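Home Archive Submit Dream Log Forum About

Wanted: people who dream badly and write it down

The Horkier Dream Log is looking for 26 new contributors. We collect dreams as they were dreamed, with the staircase that was also your aunt and the exam you took in a canoe. Our archive stands at 504 entries, and 51 of them are about teeth. We would like fewer teeth, but we can't tell you what to dream.

You don't need to be a writer. Several of our best contributors can't spell "corridor," and it comes up a lot.

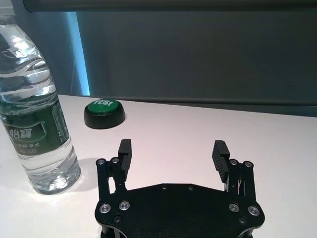

CALLS FOR PARTICIPANTS

What you'd do: keep a log through the end of March and send us at least one dream a month. Type it up the same morning, before you start improving it. Anything up to 258 words is fine. If it runs longer, you were probably awake for part of it.

What we don't take: dreams with morals, dreams that predicted something (you may tell your family), and dreams in which you explain the plot of your novel. Nightmares are welcome. Put a note at the top if there's blood, so readers can decide whether to finish breakfast.

Pay: none, I'm afraid. Contributors get their own page, a vote on the annual Zenden Pillow for strangest entry, and a printed copy of the yearbook, which Fistska Press makes on paper slightly too thin for the job.

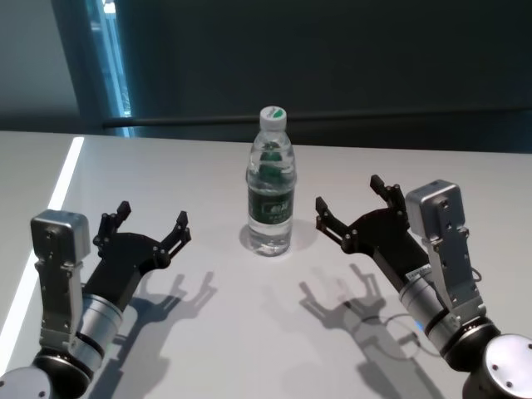

Kárason wrote under last year's call that he had signed up to get rid of a recurring dream about a supermarket, and now has it twice a week with better lighting. He has renewed. We mention this so you know what sort of results to expect.

To apply, send one dream and the name you'd like to appear under. Please don't interpret the dream for us. We have a forum for that, and it's a mess. Applications should reach us by July 10, 2023. We read everything and answer most of it, usually late at night, so forgive the tone.

Contact the editors | © Horkier Dream Log | Back to top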